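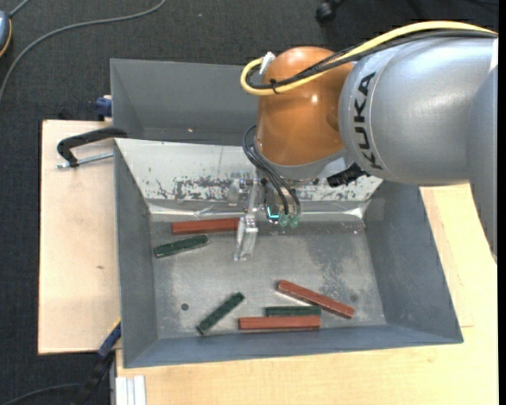

KUKA arm over a parts bin.

Hi all, Gladys Odera here. I'm putting together an oral history of military pilots and ground crews, and I'm looking for up to 40 people who'd sit down and talk with me. The working title is Skuline, which was my uncle's idea and I've stopped fighting it!

You don't need to have been an officer, or even to have flown. Mechanics, cooks, radio operators, the folks who packed parachutes — I want all of you. I've done 19 interviews so far and they lean way too heavily on fighter pilots (lovely people, long talkers). Air force, navy or army aviation is fine, any country, as long as you've been out of uniform at least five years.

We'd talk for an afternoon, by phone or at your kitchen table. I pay $300, and you get to read the transcript before anyone else does. Please leave out anything still classified.

Tsung-han Huang is handling the Mandarin interviews, so tell us which language you'd like. Write to me through the contact form by the end of February with your branch, your job and the years you served.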